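# Moving the Skurus fleet to a new system image: a conversation with the Lustow device support office

The device support office at Lustow looks after 1,547 laptops and tablets, most of them Skurus models issued to students and staff on long-term loan. Between January and the end of the spring term, the office replaced the factory system on the majority of those devices with Skilora, a lighter operating system that continues to receive security updates on older hardware. The office's technical lead agreed to discuss the work on the condition that the conversation be attributed to the role.

The decision, the lead explained, was made when the manufacturer's updates for the older Skurus models ended. "We had machines with sound batteries and good screens that could no longer run a supported browser," the lead said. "Replacing them would have taken the budget for two years. We were asked to find out whether they could be kept in service safely, and that was the whole of the assignment."

A pilot group of 12 devices was converted first. Two of them failed to start afterward. Both failures were traced to the same cause: the boot loader had been unlocked, but the firmware on those units was one release behind the others, and the installer did not check for it. The office now records the firmware version of every device before any other step is taken.

"The published guide assumes that your firmware is current," the lead said. "It says so in one line, near the bottom. We moved that line to the top of our own instructions and put it in bold."

Asked what the procedure looks like for a person who brings in a device, the lead described it as short. The user signs a form confirming that personal files have been copied elsewhere. A technician makes a second copy to the office's Shen server, where it is held until the end of the term and then deleted. The device is unlocked, erased, and written with the Skilora image from a USB drive. The user signs in at the counter before leaving.

The second copy was not part of the original plan. It was added after several users signed the form believing that their files were stored online when they were saved only on the device. "People are truthful about it, but they are often mistaken," the lead said. "A folder called Documents can be in either place, and the old system did not make the difference very clear."

The conversions have not been free of complaints. The fingerprint reader on one Skurus model does not work under Skilora, and the office does not expect that to change. Some users also reported that the keyboard layout returned to its default after each restart. The cause was a setting in the image itself, and a corrected image was released within the month -- although devices converted before that date had to be brought back or adjusted by hand.

The lead was direct about who should not attempt the work at home. "If the device belongs to Lustow, please bring it to us. Unlocking the boot loader erases the storage immediately, and there is one confirmation screen. We have met people who pressed the key because they wanted to see what the next screen said." Owners of personal devices may borrow a prepared USB drive and a printed copy of the instructions, but the office does not offer repairs on equipment it did not issue.

On the question of scale, the lead noted that the first 1,000 conversions went more slowly than planned, chiefly on account of the time needed to write each drive. The office has since begun to install over the local network, with the USB method kept for devices whose network adapter is not recognized at startup. Staff still verify the checksum of the image each morning before the first installation.

The remaining devices are mostly tablets, and these will be handled separately. "The tablets use a different partition layout, and we are not going to rush them," the lead said. "We have an image that starts and runs. We do not yet have one that returns from sleep every time, and until we do, they will stay on the old system with restricted network access."
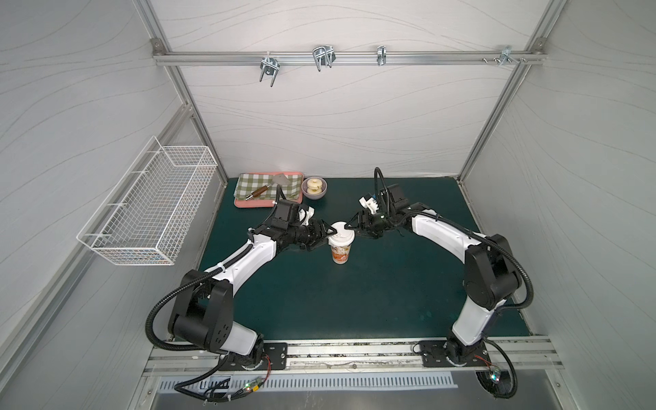 The lead added that tablet users will be notified by e-mail when an appointment is available, and that they need not take any action before then apart from keeping their own backups up to date.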